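Cuaderno del taller, viernes, jornada de puertas abiertas

Empiezo a escribir a las seis y pico, con los pies molidos y la voz casi perdida. Hoy tocaba enseñar la sutura a los de Quintanilla y luego al público general, que este año venía en tandas desde las diez de la mañana. 40 personas en la lista y en la sala no caben ni la mitad, así que hubo que partir los grupos sobre la marcha (para la próxima, poner las sillas en semicírculo y quitar de una vez el armario de los cables).

La primera tanda fue la difícil. El pedal izquierdo de la consola volvió a hacer lo del otro día, eso de quedarse pillado al soltar, y perdí un rato delante de todos mientras contaba anécdotas para rellenar. Al final, reiniciar y a correr. Lo dejo anotado en la ficha de averías con el número 2175, por si alguien quiere mirar el histórico antes de llamar a Susham.

¡Y qué preguntas! Los de Nakmont querían saberlo todo del hilo: por qué negro, por qué dejamos los cabos tan largos, qué pasa si la pinza aprieta de más. Les dije que negro porque en la pantalla se ve de maravilla sobre el tejido claro, y que lo de los cabos es manía mía — cortarlos más cortos me obliga a acercar demasiado la punta y me pongo nerviosa. Una niña preguntó si el robot se cansa. Le dije que la que se cansa soy yo, y se quedó bastante conforme.

La demo en sí, bien. Puntos sueltos, un nudo detrás de otro, explicando cada pasada en voz alta. Ir hablando me hace más lenta, lo noté mucho: 34 minutos en la segunda tanda, con interrupciones y todo. Tengo que recoger los recortes de hilo según voy, que luego se queda el campo lleno de trocitos y en la pantalla grande cantan muchísimo.

Pendiente para la semana que viene:
— pedal izquierdo
— pedir más hilo, quedan 3 sobres
— contestar al correo de Bulosov, que quieren traer a su gente en septiembre
— devolver el proyector (y el alargador, que no es nuestro)
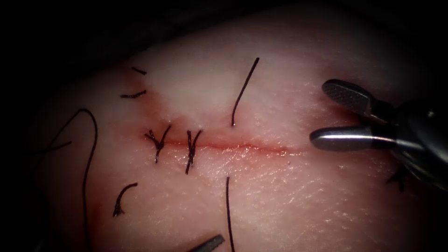 Dos puntos anudados y el tercero pasado, a falta de anudar.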